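Bell Is Back in the Tower at Horno Chapel

The big bronze bell at Horno Chapel is home again! A crane crew from Haslinger lifted it back into the tower early one morning in July, and a crowd of neighbors gathered on the hillside with coffee and folding chairs to watch it go up.

The bell had been out of the tower since winter, when a windstorm cracked two of the old oak beams that carried it. Getting it down safely was a job in itself. The tower opening is narrow, the lane from Prukley is steep, and the crew had to set the crane on the lower lawn and reach across the chapel roof. The bell weighs 2000 pounds, and it came through with only a few inches to spare on either side.

"I had my heart in my mouth the whole time," said Samuele Rinaldi, who ran the lift both ways. "You have a roof under you, old stone on both sides and a bell that wants to turn in the wind. We went very, very slowly."

While the bell was away, masons reset 300 stones around the upper windows and carpenters put in new beams, cut from oak and fitted by hand. The clapper was rebalanced too, and the bell was cleaned - gently, so the lettering around the rim stayed crisp. The rope is new, and so is the ladder, to the great relief of everyone who has ever had to climb the old one.

The lift started at 6 in the morning, before the wind picked up. The bell left the truck, swung out over the churchyard wall and rose past the roofline to a big cheer from the hill. It was resting on its new beams well before lunch.

Silvia Paulík, who has rung at the chapel since she was a teenager, got to pull the rope first. "It sounds just the way I remember it," she said. "I could hear people clapping from inside the tower!" By her own count she rang it 12 times, and then let the children in line take turns.

More than 200 people stayed for the picnic afterward, and the Dronunham brass band played until the pies ran out. Regular ringing has started again before morning services, and visitors are welcome to climb as far as the ringing room after the service - sturdy shoes, please, as the stone steps are worn. 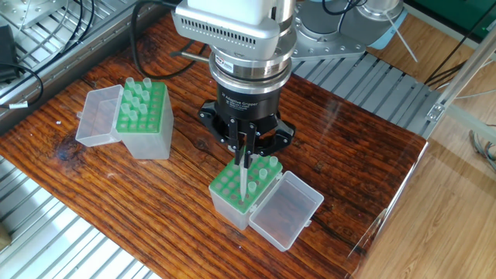
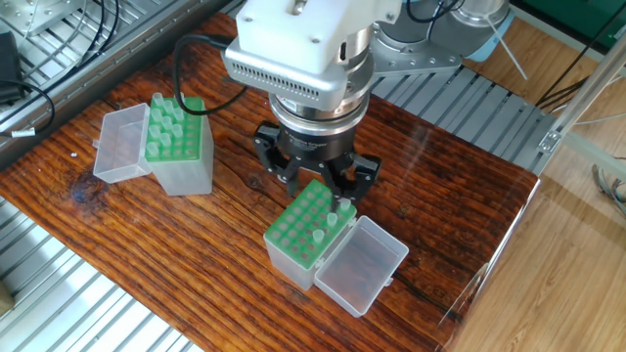
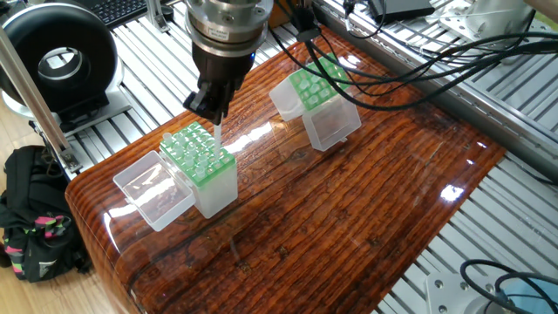 A robot arm with a black gripper over a wood-grain tabletop.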